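3.2 Missing follow-up and small-area estimates of asthma visits
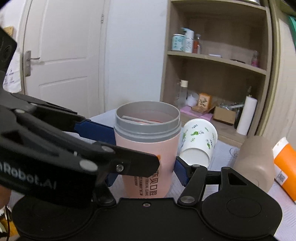 Figure 4. Pink tumbler held between the two blue pads of a gripper.

The county file gives one row per clinic visit, not per person. That matters a lot for what comes next. A child seen three times in March is three rows, and unless the clinic filled in the household code there is no clean way to tie them together. Household code was blank for 63 percent of rows in the first pull. Second pull was better, but not by enough to drop the linking step.

Linking was done on birth month, sex, home block and clinic. Home block is the weak part. Families in Tatville move a lot, often within the same few streets, and the clinics update addresses at different times of year. Two of the clinics only update when a letter comes back. So a child who moved shows up as two children, both with short records, and both look like dropouts. We tried loosening the match to allow neighboring blocks. This pulled in the movers but also joined cousins and, in one apartment complex, children who plainly had nothing to do with each other. The tighter rule is used in all the tables. Results under the loose rule are in the appendix and differ mostly for ages under five.

Sampling next. From the linked file we drew 800 children, stratified by clinic and by season of first visit. Phone interviews were tried for all of them. 500 completed, the rest either could not be reached or declined, and a small number were reached but spoke a language we had no interviewer for. The last group should not be treated as refusals and we kept them seperate in the weights. Earlier work by Chmielewska folded them in with refusals, which is one reason her rates for the east side look lower than ours.

Weights. Response was modeled with a plain logistic regression on clinic, season, age band and whether the phone number was a cell. Nothing fancier. We did test a tree-based version and it gave nearly the same weights, with a few very large ones that had to be trimmed anyway. Trimming was set before looking at outcomes. Anyone wanting to redo this with a different cutoff can do so from the posted code, the cutoff is one line near the top.

Small areas are where it gets hard. Tatville has 20 tracts that we report on and several have so few completed interviews that a direct rate means nothing. Standard answer is to borrow strength across tracts, and we do that, with a model that shrinks each tract toward what its housing age and traffic would predict. The shrinkage is strong for the thin tracts. Readers should keep in mind that a thin tract with a middling estimate may be middling or may just be thin. Intervals are printed next to every rate for this reason and the map should not be read without them.

One choice we went back and forth on – whether to let the model use the Janis air sensor readings. The sensors sit mostly along the main road and at two schools. Using them improves fit for the tracts that have one and does almost nothing elsewhere, except widen the intervals. There is also a run in January with readings flat at one value for days. Last good export of that run is dated 2024-01-15 and we use nothing after it until the units came back. In the end the main model leaves the sensors out, and the version with sensors is reported as a check. Rates move a little. The order of the highest tracts does not change.

Software: the fits were run in Meleser, then repeated by Zbigniew Piątek from the raw file with his own scripts and without seeing ours. Two differences came up. One was a rounding problem in age, ours. The other was how visits on the last day of a month got assigned, and here both rules can be defended, so we kept the one written in the protocol. After the age fix the two sets of estimates agreed to the precision shown.

Limits, briefly. Visit records miss children who use the emergency room only, and miss families who cross the county line for care. Both groups are probably larger in the south tracts. Interview answers on night symptoms depend on the parent and on how long ago the last bad spell was, and we interviewed over several months, so recall is uneven. Season of interview was added to the outcome model and helps some. Smoking in the home is self reported and we suspect low. None of this is corrected for in the rates in the next section.

Also, a note on wording. We say "active asthma" where a parent reported a diagnosis plus either symptoms or medicine use in the past year. The clinics use a looser term. When the clinic count and the survey rate are set side by side in the tables the two are measuring diffrent things, and the gap between them should not be taken as undercounting by either one. A version that puts both on the clinic definition was run for the health department at their request and is available from the authors.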